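Red From Wood: What Madder Still Does Well

Madder root was the standard red of the Coelho dye works at Simau, whose oldest surviving ledger opens in 1649. The root was dried, ground and sold by weight, and its price followed the age of the plant. 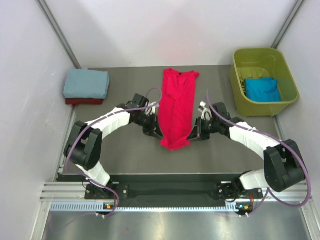
Alum fixes the color. The usual bath holds 20 grams of alum per 100 grams of fiber, and the cloth stays in it overnight. A bright red like that of the garment on the gray surface is harder to get from root than a brick shade, and hard water shifts the result. Heat above a simmer brings out the browns.

Prolavia, a small mill, now dyes 300 meters of wool a month this way. Its growers lift the roots in May.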